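Participants wanted: pharmacy-based hepatitis B testing and vaccination study

The Tam Study is recruiting adults in the Clellutitz area to take part in research on hepatitis B testing and vaccination through neighborhood pharmacies. Posted 13/02/2026.

Many adults have never been tested for hepatitis B, and many who start the vaccine series don't finish it. We want to find out if people are more likely to complete testing and vaccination when both are offered at a pharmacy counter, without a clinic appointment. The study is run by the Wunard Institute for Community Health. Matěj Tichý is the lead investigator and Nermina Dumitrescu coordinates recruitment.

We plan to enroll 1000 people. So far 297 have joined.

Who can take part

You may be eligible if you:
are 18 or older
live or work in the Clellutitz area
have not had a full course of hepatitis B vaccine, or don't know whether you have
are able to visit a study pharmacy in person
can read and answer a questionnaire in English, or bring someone who can help you with it

You cannot take part if you have already been diagnosed with chronic hepatitis B, if you have had a serious allergic reaction to yeast or to any vaccine, or if you are enrolled in another vaccine trial. People who are pregnant are asked to talk with us by phone before signing up. Health insurance is not required and we will not ask about immigration status.

What is involved

Your first visit takes less than an hour. A study nurse goes over the consent form with you, answers questions, and draws a small blood sample from your arm. You then fill out a questionnaire on your health history, past vaccines, and where you usually get medical care. You can skip any question.

Samples are sent to the Fimov laboratory for testing. 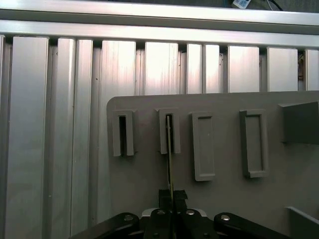

Aluminum panels and rails

Results are given by phone or in person, whichever you choose on the form. If your test shows a current infection, the nurse will explain the result and refer you to a liver clinic. Your part in the vaccine portion ends there, but we would still like to call you later to ask how the referral went.

If your test shows no infection and no immunity, you will be assigned by chance to one of two groups. One group gets the vaccine series at the study pharmacy. The other gets a written referral to a clinic or doctor of their choice, with the study paying for the vaccine. You cannot pick your group, and neither can the nurse.

Everyone gets a follow-up call. Some people will be asked to come back for a second blood sample — this is optional and does not affect the rest of your participation.

Risks and privacy

Blood draws can cause brief pain or a bruise, and a few people feel faint. The vaccine can cause a sore arm, tiredness, or a mild fever. Serious reactions are rare. Study records are kept under a code number, apart from your name. Positive hepatitis B results may have to be reported to the health department, as they would be from any clinic.

Payment

You will receive a gift card at the end of your first visit and another after the follow-up call. Bus fare is repaid if you bring your ticket.

How to sign up

Ask for a Tam Study card at any participating pharmacy, or visit the Wunard Institute front desk, Room 103, and ask for Nermina Dumitrescu. Walk-ins are accepted, but you may have to wait. Please bring your vaccine records if you have them.

Taking part is voluntary. You can leave the study at any time — your regular care will not change if you do.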